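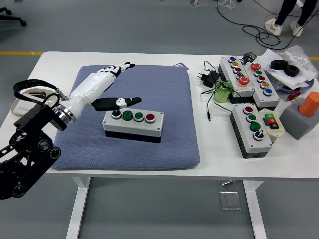

*Button box station: index finger over the rotary selector, box on the quilted mat.*

# Running a button box demonstration at an open day

These notes cover the station we set up for the Larkell open day on Saturday, January 12, 2019. They assume your arm and hand are already commissioned and that you have a working emergency stop within reach of the operator.

## What you need

- a table with clear floor on the visitor side
- a padded mat, so the box doesn't slide when pressed
- one four-control box (rotary selector, two green buttons, one red)
- spare boxes in other layouts, including at least one with a mushroom-head button
- tape for the floor and for loose cables

## Setting up

1. Put the mat down first and square it to the table edge. Mark the corners in pencil.
2. Centre the box on the mat with the row of controls running across the robot's reach. Ours has the selector at the left end.
3. Jog the arm until the extended index finger is over the first control. Keep the other fingers curled back. A half-open hand will catch the neighbouring button on the way down.
4. Record a hover point 50 mm above each control, then a press point. Teach the press points at low speed.
5. Run the whole row 2 times with no visitors at the table.

The selector takes the longest to teach. A straight push does nothing to it, so the fingertip has to come in from the side and sweep. Elif Naz Duman wrote ours as a short arc with three points, and it needed re-teaching whenever the box was bumped.

## Running the session

Keep each group to one cycle, then let someone pick the order of the buttons. Thodoris Petridis read the order back aloud before starting the move – this slowed things down but saved arguments about what had been asked for.

Swap boxes between groups only with the arm parked. If the new box has the same colours in reverse order, load the matching program and check the first hover point before you press anything.

We got through 29 groups by closing. For the July session we'll screw the box to a base plate and bring a second mat.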